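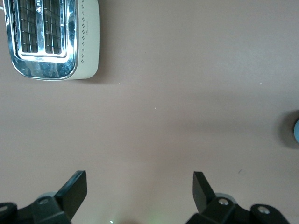
Toaster bench, arm over the table, fingers open.

Putting our equipment budget notes in one thread because I keep getting the same emails. We are a small lab, one arm, one table, kitchen tasks only. Prices are what we paid or were quoted, in dollars.

1/ The arm is the number everyone asks about and it was the easy one. It was already paid for when I took over the budget. Everything below is what it takes to keep it working.

2/ Gripper. Two quotes. Tasley came in at 1529 with the mounting plate. Flasow came in at 1065 without it, and the plate was another 127. So 1192 against 1529. We went with Flasow.

3/ The Tasley has a longer warranty. If you run all day, that may be worth the difference. We run mornings only.

4/ Finger pads are a consumable. Put them on their own line. A pair is 46 and I budget a pair a month. Mahsa Farahani thinks that's too many. She may be right, but I would like to have a spare in the drawer.

5/ Buy the wrist camera at the same time as the gripper. We ordered ours later and had to redo the cable run, which cost us two days.

6/ Props. People forget these completely. Toasters, cups, bread. Cheap each, but you need doubles, and models get discontinued. When you find a toaster that works for your task, buy two.

7/ Shiny chrome is hard on cameras. We kept a chrome-topped toaster anyway, since that's what people have in their kitchens. Budget for a diffuser on the overhead light.

8/ Tabletop. Get a plain matte one. Ours has picked up a mark and I'm not replacing it this year.

9/ Shipping. Staro quoted us a fair price on a spare controller and then the freight was a third of the total. Ask for the delivered price in writing before you compare anything.

10/ Lead times. Nestor Manalastas placed our order in February 2018 and we are planning as if it lands in July. If it comes sooner, fine. Don't promise your boss a start date from a quote.

11/ Next purchase is a second gripper, same model, so the pads fit both. After that a better table clamp. No second arm until both of those are in.

12/ I can send the blank spreadsheet. Reply here and I'll get to it this week.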